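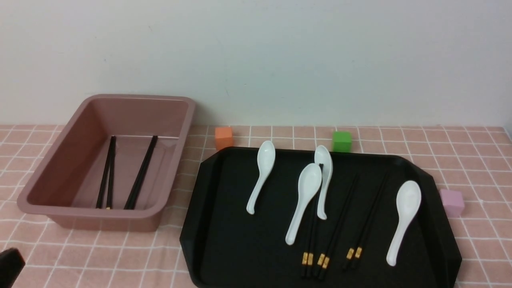

4.2 Pattern and the decision to replace a table cover

Table covers in small eating places get thrown out for reasons that have little to do with wear. We asked owners to say why the last cover went and most gave a look-based reason first (stain, fading, "tired"), with tears and burn holes well behind. Pattern matters here more than we planned for. A plain cover shows one mark at once. A regular printed grid such as the one in Figure 3, thin white lines on pink, gives the eye something else to follow, and owners with covers of this sort told us they put up with small marks for longer. Same owners were stricter about shifting. When the lines no longer run square to the table edge the whole room looks untidy, one said, and she straightens them before every lunch. Plain-cover owners hardly brought this up.

Of the 600 forms mailed, 348 came back, and 243 could be used for this part. The rest left out either the cover type or the date of last replacement. We did not chase these up, time was short. Forms went out in December, a bad month for restaurants, and the response might have been better later in the winter.

Three cover types were coded: plain, grid or check, and other print (flowers, fruit, stripes). Stripes went in with other print after some debate. Boychuk, who did the second coding, wanted them with grids on the ground that they share the straight-line problem. Fair point, but there were too few striped covers to move anything. Where an owner used two types in one room we coded the type on the larger number of tables. Paper covers were left out altogether.

Color was harder. Owners' color words do not match well from form to form. "Rose," "pink," "salmon" and "old red" may all be the same supplier shade at different ages. We grouped into light, mid and dark and went no finer. Mid-tone covers were the ones most often kept past the point the owner had meant to replace them. Light covers went early. Dark covers went early too, which surprised us until the interviews: they show flour, salt and lint, and they show the bleached rings left by spot cleaning.

Spot cleaning deserves its own paper. Nearly every owner does it and hardly any do it the way the supplier sheet says. Products named most were Varico and Fehr, both used neat when the label asks for dilution. On a grid print, hard rubbing takes the line before it takes the ground, so a cleaned patch reads as a gap in the pattern. Fraser's interview notes have four owners decribing this in nearly the same words. One had tried to draw the lines back in with a paint pen. The result lasted two washes.

Supplier advice. Laletti tells its customers to replace at a set age whatever the condition. Prolletex goes by wash count and puts the limit at 1,000 for its heavier cloth. Neither rule was followed by the owners we spoke to, and few knew a rule existed. Wash counts are not kept. When asked to estimate, owners gave round numbers and then took them back. We therefore dropped wash count as a variable and used age in months only, knowing that a month in a noodle shop is not a month in a tea room.

Type of food matters, obviously. Places serving oil-heavy dishes or anything with chili, soy or turmeric replace sooner whatever the pattern. Within that group the grid covers still outlasted the plain ones, but the gap is smaller and we would not lean on it. Cutlery was asked about and made no difference that we could find. Clearing method did: staff who clear into a bin set down on the table leave drag marks and drips, staff who clear to a tray or cart do not, or leave fewer. Navickas has suggested that a cheap rubber mat under the bin would do more for cover life than any change of fabric. Not tested.

Two limits to keep in mind. First, owners picked their own covers, so a patient owner may also be an owner who likes grids. We have no way to split the two with this data. Second, the replacement date is from memory. Where an invoice could be checked against the form the owner's date was usually too recent, that is, covers are being kept longer then owners think. The error seems to go the same way for all three types but the invoice subset is small.

Even so the main finding holds in each of the food groups: pattern changes what the owner sees as dirty, and what the owner sees as dirty sets the replacement date. Strength of cloth comes into it late. Section 4.3 turns to laundering costs, where Arsenault and Simanjuntak's earlier figures are reused with their permission and the owner groups are the same as above.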